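Jeux d'eau sur la table : la pêche aux poissons revient à l'intérieur

Un bac bleu, deux petits seaux, une épuisette et quelques animaux marins en plastique. Le matériel tient dans un sac de courses et se range sous un évier.

La pêche miniature est d'habitude un jeu de jardin. On la sort en août, on remplit le bac au tuyau et on laisse les enfants arroser la pelouse. En hiver, elle reste au garage avec les pelles et les moulins à sable. C'est dommage, car elle se joue très bien sur une table, à condition de choisir le bon bac et de ne pas trop le remplir.

Le rectangle est la forme la plus pratique. Il se cale le long d'un bord, laisse de la place à côté pour les seaux et se vide par un angle. Les cuvettes rondes font l'affaire aussi, mais elles glissent davantage et l'eau tourne avec les jouets dès qu'on y passe la main. Pour la table, un plateau lisse et clair s'essuie en deux coups de chiffon. Le bois non verni est à éviter.

Reste la question du remplissage. Le plus simple est de poser le bac vide à sa place définitive et d'apporter l'eau ensuite. Un bac plein se porte mal, même à deux.
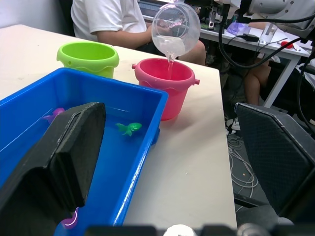
Le gobelet transparent est l'accessoire qu'on oublie le plus souvent d'acheter, et celui qui sert le plus. Les petits y passent volontiers plus de temps qu'à la pêche : ils versent, ils regardent le niveau monter, ils recommencent. Un gobelet de 300 millilitres convient bien, assez léger une fois plein pour être tenu d'une main. Au-delà, le poignet fatigue et l'eau part à côté.

Les seaux servent de réserve ou de panier de pêche. Deux couleurs différentes suffisent pour inventer une règle : les verts dans le seau vert, les roses dans le seau rose. Les enfants de trois ans s'y tiennent quelques minutes, les plus grands réclament vite autre chose - un parcours, un chronomètre, une pêche les yeux fermés.

À l'atelier Ploltemar, qui prête des jeux aux familles du quartier, les lots aquatiques sortent désormais toute l'année. Le catalogue compte 829 références, et la pêche figure parmi les plus demandées entre novembre et mars. Le prêt dure 9 jours, le temps d'un week-end et d'une semaine entière. Les lots reviennent parfois avec un poisson en moins, que l'on retrouve en général au fond de la baignoire.

L'épuisette mérite un peu d'attention. Les modèles vendus avec les jouets ont souvent un manche gros et court, facile à saisir mais peu précis. Une petite épuisette d'aquarium, au manche fin et au filet très léger, demande plus d'adresse. Il faut l'incliner, la faire entrer dans l'eau par le côté et passer sous le poisson. Posée à plat sur la surface, elle pousse les jouets vers les bords.

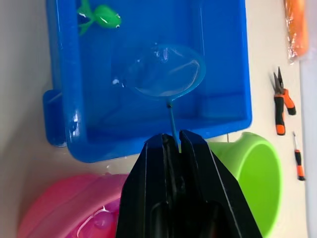 Shakuntala Jaiswal
Rédactrice, rubrique Maison et jeux

Les jouets flottants sont plus faciles à attraper que ceux qui coulent. Pour débuter, mieux vaut s'en tenir à ceux-là et vérifier qu'ils ne sont pas percés : un poisson qui prend l'eau moisit de l'intérieur. Il suffit de le presser au-dessus de l'évier pour le savoir.

Le nombre compte aussi. Avec deux ou trois poissons dans un grand bac, la partie devient une poursuite. Avec une vingtaine, chaque coup d'épuisette en ramène un et le jeu s'arrête vite. Sept est un bon chiffre pour un bac de table. Il reste de l'eau libre entre les jouets, et il faut quand même viser.
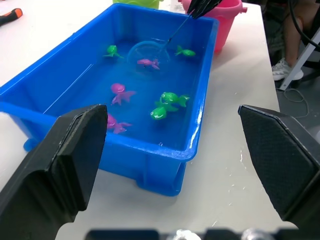

Une partie sans eau

On peut aussi commencer à sec. Les animaux sont posés au fond du bac et se prennent à la main, ou avec une pince de cuisine à bouts arrondis. L'exercice est différent : les jouets ne fuient plus, mais ceux qui se touchent sont difficiles à séparer, et ceux des coins demandent de changer de prise. Beaucoup de familles gardent cette version pour les soirs de semaine, quand personne n'a envie de sortir la serpillière.

Les seaux restent à droite du bac pour un droitier, à gauche pour un gaucher. Le gobelet se met un peu plus loin. Transparent sur une table blanche, il se renverse d'un coup de coude.

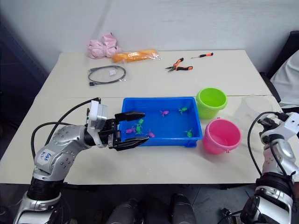
Ranger et faire sécher

Videz d'abord le bac au gobelet, puis à l'évier quand il est devenu assez léger. Rincez les jouets à l'eau claire et laissez-les sur un torchon jusqu'au lendemain. Le filet se suspend par le manche, sans rien dessus. Les seaux s'empilent une fois secs et le tout retourne dans le bac, couvercle ou non.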